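Table for Two, More or Less

Clean the table. That was it, that was the whole job, my sister said, you get the table and I'll do everything else, which is how she has divided work since we were small. She took the upstairs. I got the table.

Ten in the morning, September, the windows open because the house still smelled of other people's coats. Eighty-two on the thermometer by the back door, already. Everybody had gone home the night before and left the downstairs looking like a bus station. Paper plates. Napkins balled up in the plant. A shoe, a kid's shoe, left foot, in the fruit bowl.

Our father had been dead for 9 days and the table was the last thing of his that was still doing any work.

It is an ugly table. Dark gray, a kind of gritty shine to it, you put your hand flat and it grabs a little. He got it when the Fadau plant closed and they let the men carry off whatever they could lift. Most of them took chairs. He took the table out of the break room with a friend on the other end, and they walked it down Welgate Road because neither of them had a truck, stopping to sit on it. They sat on it at the light by the bank. They sat on it outside the church. My mother saw them coming from the upstairs window and locked the door.

She let it in by supper. She made him put it in the kitchen with the bad side to the wall and it stayed like that, bad side to the wall, through her and past her.

So. A trash bag. A bucket, the green sponge, the dish soap that was mostly water now because he always filled it up again from the tap to get the last out of it. I did the plates first. Plates are easy. Then the napkins, the forks, a half of a cake that I put in the fridge and then took out of the fridge and threw away and then felt bad about. Somebody had made that cake. Then the cards. I didn't know what to do with the cards so I made a pile on the chair and put the shoe on top of it.

Upstairs my sister was moving something heavy. Stop. Drag. Stop.

"You okay?"

"Don't come up."

I didn't go up.

Cups, next. Every cup in the house had been out, even the ones from the back of the cabinet, the brown ones with the Clasau ferry on the side that we weren't allowed to use because they would break. Not one had broke. All those years. I washed them and dried them and lined them up, and I couldn't remember how they went in the cabinet, handles out or handles in, so I stood there with the door open like a person in a store.

Handles in. I was almost sure it was handles in.

The thing about Clasau is that we only went the once. It rained. There was one restaurant and it was closed and my father talked to a man through the kitchen window and the man passed us out a pot of soup, the whole pot, and a stack of bowls, and we ate it under the roof of the ferry stop with the rain coming in sideways. He paid the man 70 cents or the man wouldn't take more than 70 cents, it depended on who was telling it. My mother said it was the worst soup she ever had in her life. She bought the cups on the way back to the boat.

Drag. Stop.

"What are you moving?"

Nothing. Then, "The bed."

"Where to?"

"I don't know yet!"

Okay. Back to the table. It was getting to where I could see it. There was salt all over one end, spilled and walked through with elbows, and rings, so many rings, from everybody setting things down. He hated a ring. He'd lift your glass while you were still drinking from it, practically, to get a rag under there. I got the rag. I got down level with it to see where the rings were against the light, the way he did, one eye shut, and went at them one by one, and the gray came up dark and then went pale again at the edges while it dried.

I found a tooth of a comb in the seam. A dried pea. I found the place where I'd dug my initial in with a nail, one letter before he caught me, and he'd sanded at it for a whole evening and made it worse, a dull patch the size of a saucer. My sister used to set her plate on it on purpose. Still does. She'd set her plate on it last night with her coat on.

Phone rang. I let it. It rang again and it was my aunt in Âu, who couldn't come, who had a hip, who wanted to know was it a nice turnout. I said it was. She wanted to know did they sing. I said some. She wanted to know who was getting the table.

"The table?"

"He told me you'd fight over it."

I said nobody wants the table, it's a terrible table, it weighs 1,000 pounds. She laughed so hard she had to put the phone down, I could hear her laughing off to the side in her own kitchen, and then I could hear she wasn't laughing. I held on. I wiped a bit while I held on, small circles. When she came back she said well, eat something, and I said we would.

Twelve by then, maybe past. The bag was full. I tied it and took it out and the lid of the can outside was hot enough I had to use my shirt. When I came back in there were the last few drinks left to deal with, the ones I'd been going around. You know how you do that. You clean up to a thing and around it and call it done.

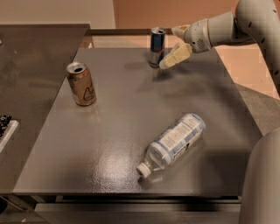 Two cans and a water bottle, still on the table.

The blue one was my sister's. She has been living on those since the hospital, one at breakfast, one when she thinks I'm not looking. The brown one, with the little pointed shape on the front like a mountain, was opened and it was the kind he kept in the door of the fridge, and for a second I thought, well, he's left his can out. Just that. Plain as anything. He's left his can out and he'll want to know who moved it.

Then I didn't think it anymore.

It could've been anybody's. The cousins had been in and out of that fridge all night. I'd probably handed it to one of them.

The bottle was on its side with the cap on. I picked it up, I put it down again. I don't know why I put it back down on its side. That was how it had been.

My sister came down the stairs sideways with a lamp under one arm and dust up to her elbows. She looked at the table. She looked at the rag.

"You missed some."

"I'm getting to it."

"Whose is that?"

"I don't know," I said.

She put the lamp on the floor. She pulled out the chair with the cards on it, saw the cards, saw the shoe, pushed it back in and took the other one. She sat down at her spot. Put her hand flat on the dull patch without looking for it, the way you'd put your hand on a dog.

"I turned the bed around," she said. "So it faces the window. He always said he was going to."

"Did it fit?"

"No. It's halfway in the closet."

I sat down too. It's a big table for two people, it was always too big, it was for a whole shift of men on their lunch. We used to do our homework at opposite ends and slide the eraser back and forth, and if it went off the edge you had to go get it no matter whose fault it was. Those were the rules. I don't think either of us ever did any homework.

"Aunt called," I said. "She wants to know who gets this."

"Gets what?"

I knocked on it.

"Oh, god," said my sister. "You have it."

"I'm on the third floor. You have it."

"I've got a table."

"So have I got a table."

We looked at it. There was a fly walking along the far edge, stopping, walking. Outside somebody started up a mower and it died and they started it up again.

"We could walk it," she said.

"Walk it where?"

"I don't know. Down Welgate. See how far we get."

"In this heat."

"We'd sit on it," said my sister. "When we got tired. We'd just sit on it."

She was already bending to look at how the legs were bolted on. I told her they don't come off, he tried, he tried the first night when it wouldn't go through the door. She said how did it get in then. And I didn't know. I'd never once asked. We both turned and looked at the kitchen door, at how wide it was, and then at the table again, and she got up and went to look in the drawer for the tape measure.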